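Reports > Grants > Books by Mail > Interim report

Books by Mail: Interim Report to the Funder
Skillham District Library
Submitted by Marius Pascu, outreach services
16 March 2015

Background

The grant pays for a mail lending service to households in the Skillham district that can't easily get to a branch. The application named two groups: people who are homebound for health reasons, and families living outside Pradville who lost their bookmobile stop when the route was shortened. Any cardholder in either group can ask for books by phone, by letter or on the website. We send them out postage paid, with a return label inside.

This report covers the period from the start of the grant through the end of last month. A final report will follow when the money is spent.

Where things stand

The service opened in December, later than the timeline in the application. The delay came from the circulation software, which had no way to mark an item as being in the mail. Books that had left the building showed as on the shelf at Pradville, and people placed holds on them. The vendor offered a paid module. We decided against it and set up a separate shelving location called MAIL, which does the same job with one extra scan at the desk. Staff at Pradville and Irness have been using it without trouble. Bucur still forgets now and then, and we have put a card on the monitor.

Requests were slow before the holidays and picked up in the new year. Large print fiction goes out most, westerns and mysteries especially. Picture books and beginning readers come next, nearly all of them to the families on the old bookmobile route. We expected more demand for audiobooks than we have seen. Several homebound readers told us over the phone that they no longer own anything to play discs on.

Most parcels arrive two days after we drop them at the post office. The exception is the valley road past Irness, where delivery depends on plowing, and where in January some parcels sat for more than a week. We extended the loan period for those addresses and waived anything that came back late.

Collection

The application set aside $2,000 for new material. We have spent a little over half. The first orders were large print, bought through our regular supplier. The second round went to children's books, including titles in languages other than English, which families had asked for on the sign-up form. Spanish was the most requested, followed by Chinese and Romanian.

Buying in Spanish was simple. Our supplier carries a good list and the books came shelf ready. Chinese and Romanian took longer. The supplier's Chinese list was mostly translations of American picture books, and parents told us they wanted what children read at school – early readers, workbooks to copy sentences from, books that teach a child to look at a picture and write about it. We bought a small number from an importer and accepted some donations. Workbooks are a poor fit for lending, and we have agreed to give these away and leave them out of the catalog.

Cataloging the Chinese titles is behind. No one on staff reads the language, and the records we can copy often lack a title in Chinese characters, so a parent searching online will not find the book by its real name. The state library has a shared cataloger who can help, and we are on her list for spring.

Packing

We began with padded envelopes. They are cheap and light, but they do a bad job with hardcovers, and corners came back crushed. Zippered canvas bags, which other libraries use, cost more than we had planned for and would not go through the slot in the older rural mailboxes. For now we use envelopes for paperbacks and shallow cardboard for everything else, and we keep whatever cardboard arrives with our own deliveries. New children's books go out in their plastic wrap if they have it and are giveaways. Catalog copies get the usual jacket cover. 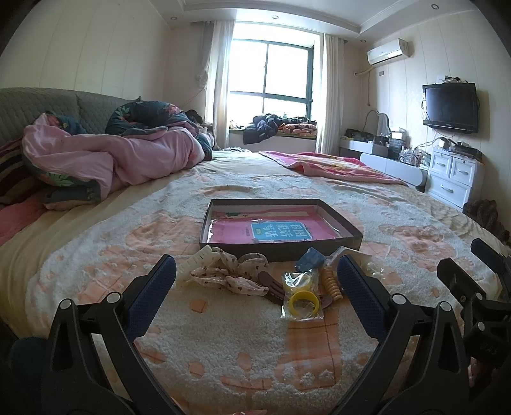

Staffing

The grant covers ten hours a week for a mail clerk. We filled the position from within by adding hours to a part-time page at Pradville. She pulls requests Monday and Thursday mornings, packs them the same day, and checks in returns. Phone requests come to me. They take more time than the application allowed for, as many homebound readers don't have a particular title in mind and would like to talk over what they might enjoy. I don't want to cut those calls short. For some people it is a large part of what the service is.

We now keep a reader card for each homebound patron, listing authors they like, authors they have finished, and anything they never want to see again. It has cut down on repeats. The cards are paper and stay in a locked drawer. Patrons were asked before we started one.

Budget

Postage is the line to watch. The application used the library mail rate, and that rate has held, but parcels weigh more than estimated. Large print hardcovers are heavy and readers like to get several at a time. At the present pace postage will run over by early fall. Packing supplies will come in under, and the software line has not been touched at all. I would like permission to move the software money to postage. A revised budget sheet is attached to this report.

The collection line will be spent by summer. Hours for the clerk are on plan.

Losses and damage

Losses have been light. Two books have not come back, and one of the two was mailed to an address the patron had left. We replaced neither, as both had other copies at Bucur. Damage was mainly the crushed corners mentioned earlier, plus a cookbook that had been left on a porch in the rain. The return labels have been the bigger nuisance. The first batch had weak adhesive and some peeled off in transit. The post office in Pradville knows our envelopes by now and sets them aside for us, but I have switched label brands.

What readers have told us

We put a short comment card in each parcel in February. The return was good for a card that asked nothing in particular. Homebound readers mostly wrote thanks, and a few asked for longer loans. Families asked for more books per parcel, for books grouped by reading level, and for nonfiction about animals. One grandmother near Bucur asked if we could send jigsaw puzzles. We have puzzles at the branch but no good way to ship one so that all the pieces come home.

There were complaints too. The online request form does not work well on a phone, and it logs people out while they are still choosing. I have reported this to the vendor and have no date for a fix. In the meantime the form page shows our phone number at the top.

Plans for the rest of the grant

– Move the valley road addresses to a standing two-month loan.
– Finish the Romanian order and get the Chinese titles cataloged.
– Visit the senior apartments in Irness in April to sign people up in person. Only a few residents have joined so far, and the manager thinks the form puts them off.
– Make up grade-level bundles for families ahead of summer vacation.
– Work out what the service would cost the library to carry on its own, so the board has figures before it sets next year's budget.

On that last point, I expect to recommend keeping the homebound side in full. The family side depends on whether the bookmobile route is restored, and that decision is not ours. If the stop comes back, most of those families have said they would use it.

Questions about this report can come to me at the Pradville branch.

Marius Pascu

Recent reports
Summer Reading: Final Report
Bucur Branch Roof Repair: Update
Irness Meeting Room Use
Bookmobile Route Review
Large Print Collection Plan

Contact us | © 2015 Skillham District Library | Back to top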